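Apr 25, 2023
By Barrett Oyelaran

This entry is made in the usual manner for the Zulusmont equipment diary and concerns the desktop computer work carried forward from the October list. The principal subject was the open tower and its motherboard, with attention to the memory slots and the processor socket. Matters of purchase are recorded separately in the Castellanos file and are mentioned here only where they bear on the work.

I arrived early and read the previous entry before beginning. It was shorter than it should have been. The writer had recorded that the bench was "in order," a phrase that tells the next person very little, and I have asked that it be avoided in future. The bench top itself is the ridged aluminum one transferred from Drovemcombe. It has served well, although small screws find their way into the grooves and must be looked for with a lamp held low. I inspected the surface before any parts trays were put out.
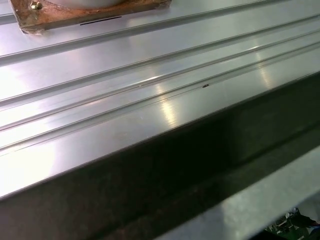

Ridged aluminum surface, with the copper-toned mounting plate and its hex bolt.

Under a strong light the metal throws back a good deal of glare, and a small screw can be missed entirely when one stands directly over it. I have therefore requested a second lamp with a cloth shade. The request was submitted under item 50 and awaits a decision. Until then, staff are asked to move the existing lamp as needed and to return it to its former position at the end of the day.

The next matter was the memory. The inventory sheet provided by Rarov gave only a total for each machine and did not state which slots were to be used. I consider this an omission. Two machines of the same model may be fitted differently, and the person closing the case ought to be able to check the arrangement against a written record. I wrote to Rarov on this point and received a courteous reply, promising a revised sheet within 5 working days.

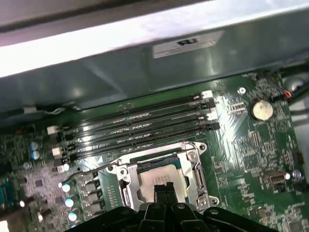
Empty memory slots above the processor socket, with the retention bracket in place.

I also reviewed our own instructions for the fitting of modules. They remain sound, but the wording is heavy and the order of the steps could be improved. The latches should be opened first. The notch in the module should then be matched to the slot before any pressure is applied, and the pressure should be even at both ends. The present text places the remark about the notch after the remark about pressure, and a new member of staff could easily read it too late. I have drafted a correction and left it in the front of the binder. 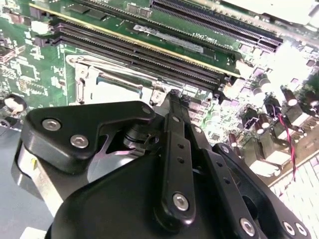
A further point concerns the names of the slots. Our form has a single box marked "memory," and colleagues fill it in as they please. Some write a size, some write a position, and in one case the box held only a check mark. The revised form will have separate boxes for size and position, and the position is to be copied exactly as it is printed on the board. I spent the better part of the morning on this form and do not regret the time, as the old one has caused repeated correspondence with Castellanos.

At 1430 I turned to the question of storage. Side panels have been left standing against the wall, where they are liable to be scratched or confused with one another. Each panel is to carry a paper tag with the number of its machine and is to lie flat on the lower shelf. Screws are to be kept in a lidded dish bearing the same number.
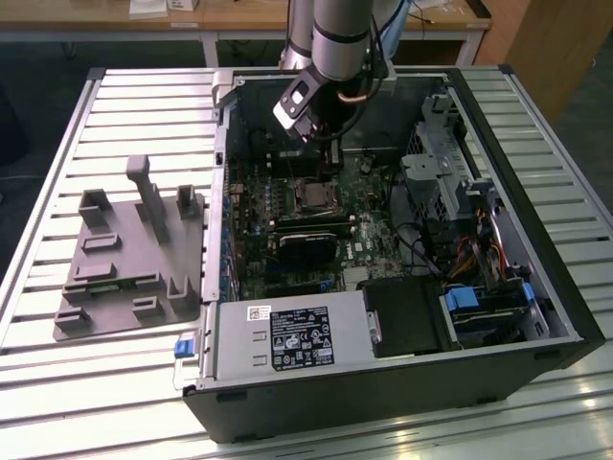
The drive bays will be dealt with in a later entry. I wish first to settle whether the drives are to be listed with the machine or on a sheet of their own, and Drovemcombe has been asked for its practice in the matter. The power supply labels are likewise to be copied into the record in full, including any barcode number, before a case is closed. Copies of the draft form were placed in the tray by the door, and comments should be written on the copy itself and returned to me.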